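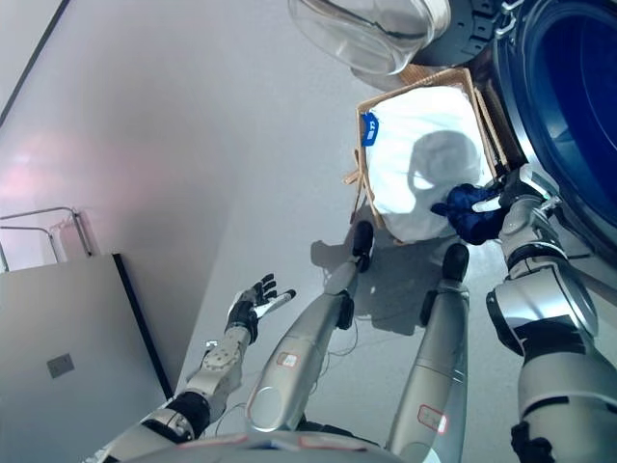 Drindelo Laundry Set – read me first

What is inside
The set holds 690 short recordings of one household task: moving clothes between a basket and a front-loading washing machine. Each recording has two views and lasts nearly 60 seconds. The recordings were made in the Manwood flat in September.

The things
Washer: front-loading, "Leader" brand, dark grey and silver, with a round glass door that opens to the left.
Basket: light brown, with a white cloth inside. It stands on the floor in front of the washer.
Clothes: mixed colours, many of them dark blue. Small socks are kept out of this version.
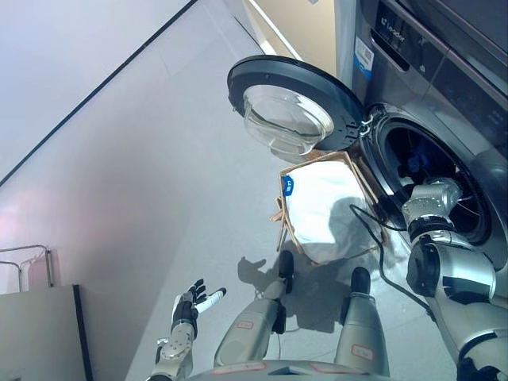 The door stays open during the whole task. No water or washing powder is used, so please do not take the set as a study of clean and dirty clothes – it is only about loading and unloading.

Folders
loading, unloading and mixed. The 3 folders have the same file order.

Known problems
Dark clothes are hard to see inside the drum. Labels for them were checked again by Safta Barbu, but some mistakes can remain.

Please write to the Pernon desk if you find a wrong label.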